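Second gripper or spare fingers first?

tsundaram
August 12, 2026
We have 1449 left in the equipment budget and it has to be spent by the end of the quarter. The job is folding T-shirts and sweatshirts on a felt-topped table, one arm. The Kukent gripper is quoted at 798. Finger sets are 162 each. I was going to buy the gripper as a spare and put the rest into fingers. Any reason not to?

l_balaskas
What wears out on yours? On ours it was always the fingers, never the body. I'd buy fingers and keep the money for a better table top.

tsundaram
Fingers, mostly. The tips lose their grip and then you get half a pick, one layer comes up and the other stays down. We changed them in June and they are going again.
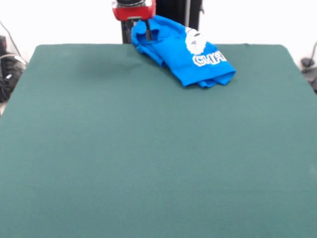 The other thing is reach. Anything that ends up near the back edge takes longer to sort out, so I did think about a smaller table. That would come out of the same money.

Gavalas_A
Don't buy a smaller table. A large sweatshirt laid flat needs the room. Move the arm base if you can.

l_balaskas
Depends on the arm. Moving ours meant redoing the calibration and we lost 2 days.

fkaram
I disagree with Leonidas on the spare. If the body fails you're waiting on delivery, and Kukent quoted us six weeks. One gripper and two sets of fingers comes to 1122. That leaves 327 for felt and cables.

l_balaskas
Six weeks is a fair point. Pandey had ours here sooner but charged more.

tsundaram
Thanks. Does anyone know if the Pandey fingers fit the Kukent body?

Gavalas_A
The old ones did. Ask before you order.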